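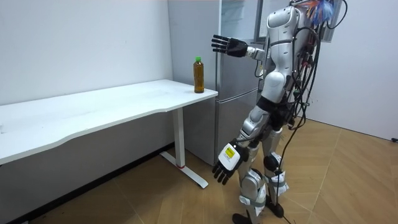 Mavesham library to stay open later from next month

9/19/25

If you've ever sprinted up the hill from the bus stop at five to six with an overdue book under your arm, I've got good news for you. The Mavesham library is going to stay open until eight on weeknights, and it's going to do it for the whole of the year ahead, not only over the school exam period like last time.

I've been going on about this in the newsletter for ages, so forgive me if I sound a bit pleased with myself. I had nothing to do with it, of course. The council voted on it at its last meeting, and it went through with one vote against, after a fairly long chat about parking (there's always a fairly long chat about parking).

The extra hours come with a price tag, and it's smaller than I expected. The council has set aside 2,000 dollars a week to cover staff, lights and heating, and it'll look at the whole thing again in July. If the place is dead after six, we could be back to the old hours by spring. So my advice is to go and use it!

I dropped in after lunch to ask what people thought. The woman ahead of me in the queue works shifts at the Fludard cannery and told me she hadn't borrowed a book in two years, purely on account of the hours. Her kids have cards and she doesn't. She was filling out the form while we talked. An older bloke by the newspapers was less keen, mostly as he likes it quiet and reckons the evenings will be full of teenagers. I said I thought that was sort of the point, and he laughed and went back to his crossword.

The teenagers are a big part of this, as it happens. The high school petition that was handed in at the winter council meeting had 3,114 signatures on it, which is an awful lot for a town our size, and yes, plenty of those came from the villages out along the Jafarzadeh Road. Kids out there catch the late bus home and have nowhere warm to wait for it. At the moment they hang around outside the bakery, and the bakery closes at four. I've driven past them in the rain and felt terrible about it.

What will be open, then? All of the ground floor, including the children's corner, the big tables and the computers. The local history room upstairs will still shut at five, so if you're chasing up your great-grandmother you'll need to come in the daytime or book ahead. Printing will be on until half past seven. There'll be two staff on each evening, and the returns slot by the side door will finally be mended – I was told this twice, by two different people, so I'm choosing to believe it.

Borrowing is changing a little as well. You'll be able to take out 20 items at a time, up from 12, and that count covers everything, so DVDs and audiobooks no longer have their own separate limit. Magazines can go home with you for a week. I asked about the jigsaw puzzles, having been badly burnt by a lighthouse with a missing corner last Christmas, and apparently they're being checked over and the hopeless ones thrown out. Puzzle people, you may want to get in early.

The Sidadetti café in the foyer hasn't made up its mind. The owners told me they'd like to try staying open two evenings a week to start with, doing soup and toasties, and see whether anyone turns up. They were pretty frank that they can't pay someone to stand beside an empty counter. If you'd like a hot drink with your homework or your detective novel, it might be worth letting them know at the till. I've put in a vote for the pumpkin soup.

One thing that hasn't been sorted out is the car park. The gates are locked at half past six by the same contractor who does the swimming pool, and the contract would need changing before anyone could safely leave a car in there until closing. The council office says it's working on it and that people should park on the street until they hear otherwise. The lamp near the corner of the library lawn has been out since autumn too, and I've reported it again. If you walk that way, please report it as well, as I suspect they're sick of hearing from me.

Story time stays in the mornings, but there'll be a second session at half past six one evening a week for families who can't make the early one. Pyjamas are welcome, and so are teddies. The knitting group is moving from the church hall to the big tables as well, partly for the better chairs, and they've asked me to mention that beginners can borrow needles and a ball of wool on the night.

The new hours begin on the first weeknight of next month. Weekends are staying exactly as they are, so it's still mornings only, and the library is shut on public holidays. You can join at the front desk with something that shows your address, and it doesn't cost anything. If your old card has gone missing they'll print you another while you wait. Mine had been through the wash, and they were very nice about it.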